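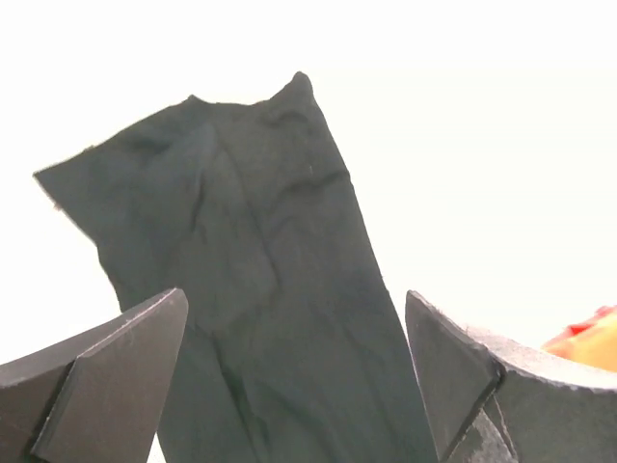 3.2 Fading and dye loss in dark cottons

Dark cotton loses color mostly in the first few washes. We washed 42 garments at the Grama test laundry in October 2023, same detergent throughout (Cestonell, no brightener), water at 40 degrees. Blacks and greens only. Reds kept for section 3.4.
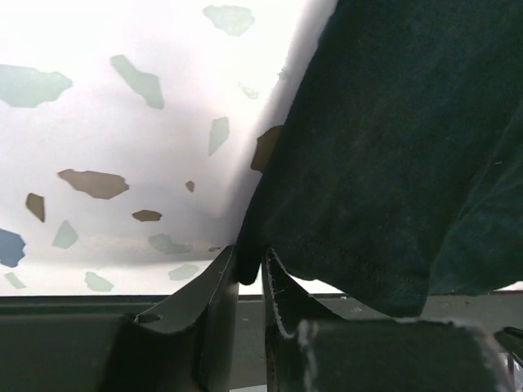
Dye loss was uneven. Worst at hems and along creases, where cloth rubs against itself in the drum. Greens are harder to judge by eye than blacks, and the background matters alot: a dark green cotton-like cloth against a white surface with pale green flecks, as in Figure 4, looks different than it does on plain gray. Readers scoring shade should stick to one background. Ours did after the first round.

Figure 4. Dark green cloth on a speckled white surface.

Scores were then averaged per garment. Spin speed made a difference (700 rpm vs. the faster Gunport setting), mostly for thin knits. Heavier cloth barely changed. Munasinghe scale used for all shade readings, half steps allowed.
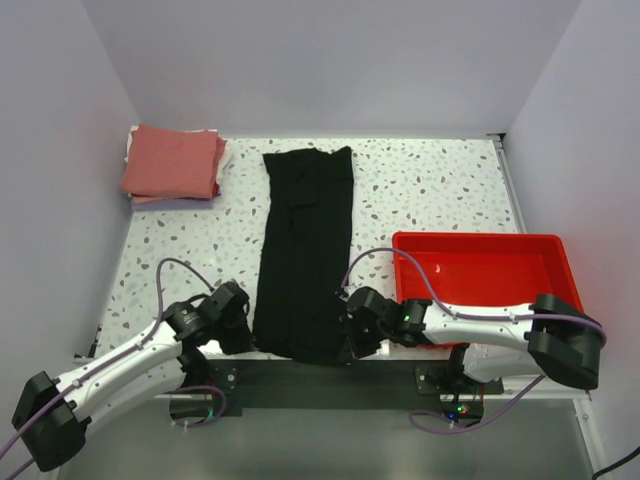
3.3 Drying

Line drying in shade, inside out. Tumble drying gave more surface fuzz, and fuzz reads as fading even when teh dye is still there. Brushed samples scored darker. Not corrected for here. 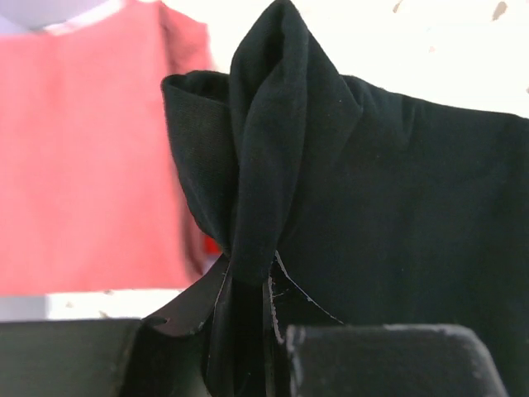
3.4 Color transfer from reds

Reds washed apart, then with white cotton strips. Over four washes the strips picked up less each time. Full readings in the appendix.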